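January 19, 2019 – Zarorero gripper kit, trial notes
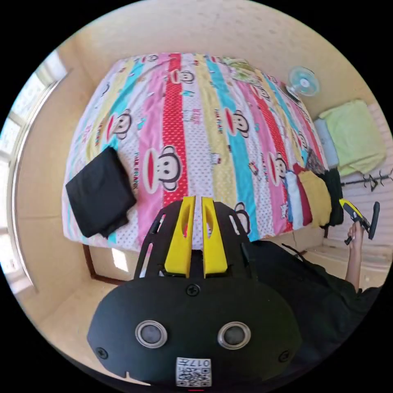 Bedroom setup, folded black cloth on the striped bedspread, clothes piled along the right.

Day 3 with the Clurkurex kit, and I'm liking it more than I did in November! The yellow fingers are easy to swap (one driver, no cursing), and my wrist held up fine through 64 folds. Towels are great. Thin shirts still slide out if I squeeze too late – need to ask Podia if they sell a grippier pad.

Quote came in at $1,454 for the pair, with the spare fingers extra. Hoarau is cheaper but wants 9 weeks. I'd say buy, but get the pad answer first.

To do: charge both handles, relabel the sock bin.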